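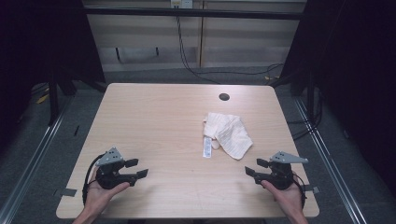

Comparing hand-held grippers means comparing two things at once: the jaw and the person driving it. For the cloth exercises in this unit we keep the operator, the table and the task fixed, and change only the finger pads. Both hands are used throughout. The starting pose for every trial has the jaws open and facing each other across the near half of the table, with the towel left in a heap in the middle and the cables led back past the near edge. A trial that starts from any other pose is discarded.

1. Pad sets under comparison

Set A is the Jiltora pad, a soft open-cell foam. Set B is the Letex pad, a closed-cell rubber of the same outline. The two fit the same finger block and are changed as a pair. Never mix sets across the left and right grippers, as the results cannot then be assigned to either.

The batch handed out with these notes holds 375 trials. Of these, 122 used set B on a single operator and should be treated separately in question 3 of the worksheet.

2. Pad condition and linkage play
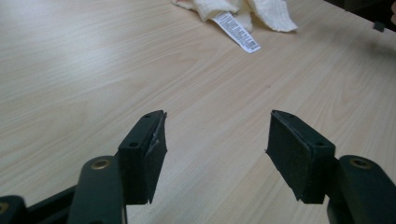 Friction between pad and fabric changes as the pad wears, and the change is not even over its surface. Edges go first, then the tip. Inspect both pads before each block of trials and write down what you find, including marks that seem too small to matter. On the left finger, for instance, the pad edge is slightly frayed and there is a small pale scuff near the top; that is the level of detail expected in the log. Next, check the pivots at the brass-coloured bushings. Hold one finger still and press the other sideways. Any movement felt at the tip is linkage play and must be recorded apart from pad slip – the two look much the same in the force trace.

Screws in the finger blocks are tightened by hand only. If a screw turns freely, stop and report it.

3. Task definition

The task is to take the towel from a heap to a flat sheet with no corner folded under. The towel may be released and gripped again as often as needed. Pulling on the care label is not allowed: it gives the jaw a stiff edge to hold and hides the difference between pads.

Plain and printed towels both occur in the batch. Weave matters more than print, but the controller log from the Kavby unit stores the towel type in its own column and you should keep it there. The log for one full block runs to 2,364 rows.

A trial is complete when the towel lies flat and both jaws are clear of the fabric. Time stops at that point – hovering above the cloth counts as clear.

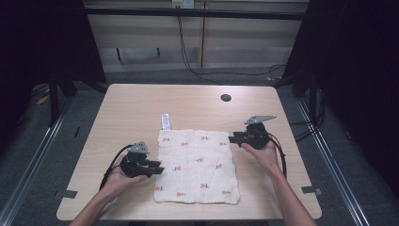
4. Scoring

Record for each trial:
Time to flat, in seconds
Number of grasps, left and right separately
Number of slips
Label contact, yes or no

A slip is any loss of fabric while the jaw is commanded closed. A grasp that never held any fabric is a miss and goes in the notes column. Trials with more than 9 slips are kept in the data but left out of the mean.

5. Reading

Biwott notes, sections on contact area and pad hardness. Bring the completed worksheet and your pad log to the next practical.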